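Two weeks with the yellow fingers
26 March 2026

In my last post I promised a comparison, and several readers wrote to ask where it is. I was slow because I wanted to use both sets of fingers for enough time, and the second set came only at the end of February. Now I have an opinion and I can write it down.

A short reminder for those who are new. I work with hand-held grippers, the kind you carry in your hand and close by yourself, with no arm behind it. Before I put any finger on a real arm I like to try it this way first. My hand tells me many things that a force curve does not tell me so quickly. The body is the same for both sets, the black one from Lurnosus. The fingers are different: the old ones are the gray Garcia fingers, which are narrow and quite stiff, and the new ones are the yellow Seselero fingers, wide and a little soft.

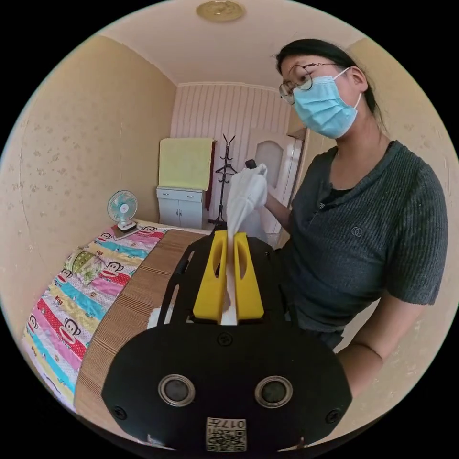 Thin plastic was the material I was most afraid of. With the Garcia fingers a shopping bag often slides out at the last moment, and then I squeeze harder, and then the bag gets a hole. The yellow ones have an oval opening in each finger, and I believe this opening is the reason they behave better. When they close on the bottom of a white plastic bag, the film has somewhere to go and it folds into the opening a little. I did 70 grasps on bags with each set. I will not give a table, because my method was not strict enough for a table, but I dropped clearly fewer bags with the yellow fingers, and I did not have to think about my squeeze so much.

One thing I should say against them. The wide tip is bad when the bag lies completely flat. You must first find a fold or a corner, otherwise the fingers only polish the plastic. The narrow Garcia fingers can scratch up a small fold by themselves. For flat things I still change back.

Changing is also a topic. On the Lurnosus body it takes me less than 5 minutes if I have the correct screwdriver near me, and much longer if I don't. The screws are small and they like to roll away. I now keep a magnetic dish from the kitchen drawer for this purpose and my family has stopped asking for it back.

After the bags I went to big soft things. Pillows, folded blankets, a jacket. I expected no difference between the sets, but there is one, and it is about the angle. A stiff finger wants to come to the pillow straight. If you come from the side, one finger takes the cloth and the other pushes the filling away. The Seselero finger forgives this. You can come quite diagonally and press, and the two sides will still meet with some cloth between them.
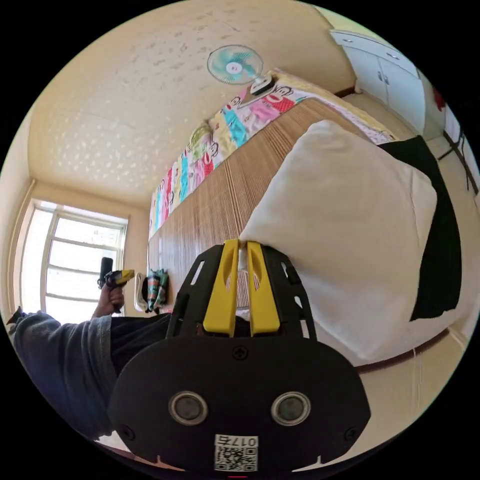

It is only the corner that works well, for both sets. In the middle of a full pillow there is not enough loose cover to take. I tried it many times, because on a real arm I would prefer not to search for corners - the search costs time and the camera must be good. For now I accept that corners are necessary.

About the cameras I can be short. I compared the wide lens with the normal one that I used last year, and I will stay with the wide one. Yes, everything is bent like a spoon, and the straight lines in the room are not straight anymore. But I see both finger tips and also what the cloth is doing far from the tips, and with the normal lens I always lost one or the other. The correction in software is easy. I use the small calibration tool from the Pratodel project, and it needed 200 pictures of the checkerboard before I was satisfied. The manual says that 100 is enough. In my case the edges were still a bit wrong at that number.

Long cloth was the last test and for me the most interesting. You take one end and pull, and the rest stays behind in a heap.
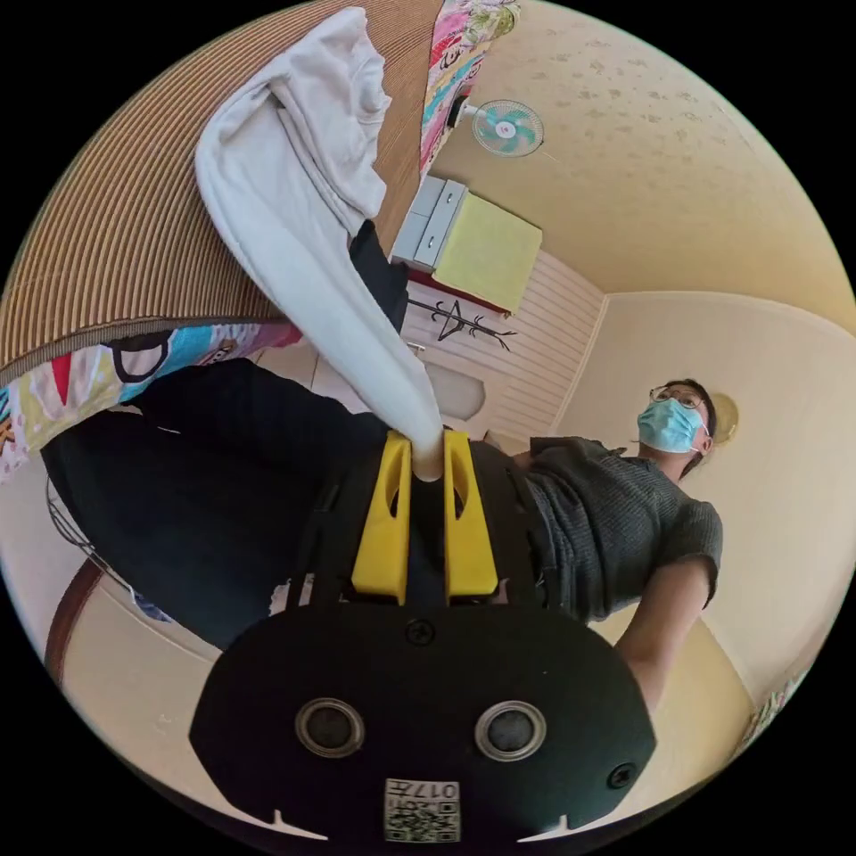
Here the softness of the yellow fingers has a price. When the cloth is heavy, the fingers open slightly under the load, and you feel the material creeping. It does not fall at once, it goes slowly, and this is worse for me than a clean drop, because a controller would notice it late. The Garcia fingers hold or they don't hold. If I pull slowly and keep the cloth bundled between the tips, the creeping is much smaller.

My decision for the moment is to put the yellow set on the arm and to keep the gray one for flat things and heavy towels. I have asked Seselero if they can make the same finger in a harder material, with the same shape. They answered politely that they will think about it. The next post will be about mounting, and about the cable, which is again too short.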